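1/ Notes on grass roofs, having spent June pricing one for the Carretero workshop. Short version: the plants are the cheap bit.

2/ Load first. Our build-up came to 177 kg per square metre when soaked. The old deck was rated well under that, so new joists throughout.

3/ Waterproofing: Pavirix membrane, lapped 30 mm more than the sheet asks for. Drainage mat from Drirnine on top — check it is the right way up before the soil goes on.

4/ Slope matters. On a steep pitch the soil creeps towards the eaves, so fit battens.

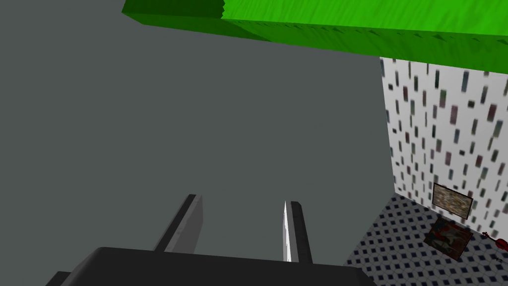

Image: computer render

5/ Edges next. Turf left ragged at the eaves dries out first. Allow a gravel strip and a proper upstand.

6/ Husten quoted 900 for the edge trim alone. Get a second price.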